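Unit 5: Household Waste Composition and Sampling
Course notes, Environmental Measurement I
Instructor: Annag Mackay

5.1 Definitions

Waste composition is the share of each material in a waste stream, given as percent of wet mass unless stated otherwise. A stream is all discards from a defined source over a defined period. A fraction is one material class within the stream. This unit uses 12 fractions; see the Tanel sorting key.

Moisture moves between fractions after discard. Paper stored with food scraps gains mass, and the food loses it. Report wet mass at the time of sorting and state the storage time. 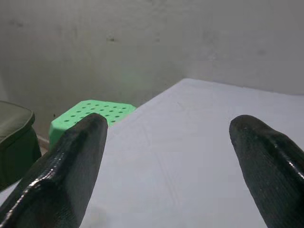
Oana Dobre asked whether dry mass should then be the default. For energy content, yes. For collection planning, no: trucks and bins carry wet mass.

5.2 Sample size

The required number of samples n depends on the variation of the fraction of interest:

n = (t s / e x)^2

where t is the Student value, s the standard deviation, x the mean and e the allowed relative error. Rare fractions have large s/x and control n. For the Nistor exercise, take n = 40 households and compute e for glass and for film plastic separately.

Small room bins are a special case. Contents are light, and one item can dominate the mass. Pool them by household before sorting.

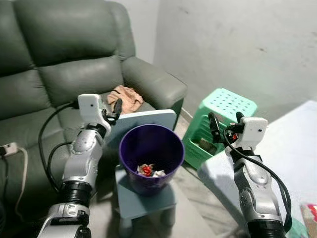
Pooling hides the difference between rooms, Bianca Ursu objected, and a bathroom bin has little in common with a living room bin. Correct. If the room is a variable in the study, stratify first and pool within strata.

5.3 Composite packaging

Wrappers made of bonded layers go to fraction 9 and are not split by hand. Crumpled items are opened flat before weighing so that trapped residue can be scraped into the food fraction. Residue up to 3 percent of item mass may be ignored. Record masses in grams and convert at the end (1000 g = 1 kg).
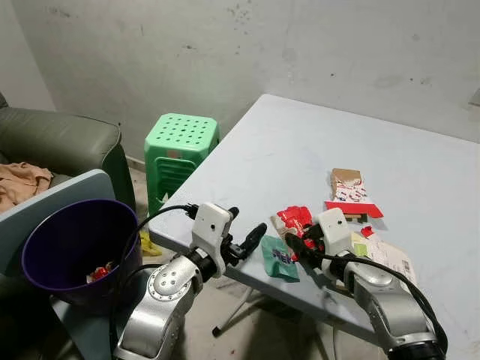

Fig. 5.3. Crumpled red wrapper on a folding table.

5.4 Reading and problems

Honora case study, sections on stratification and error.
Problem 1: derive n for two strata of unequal size.
Problem 2: correct the paper fraction for moisture gain, using the table from Unit 4.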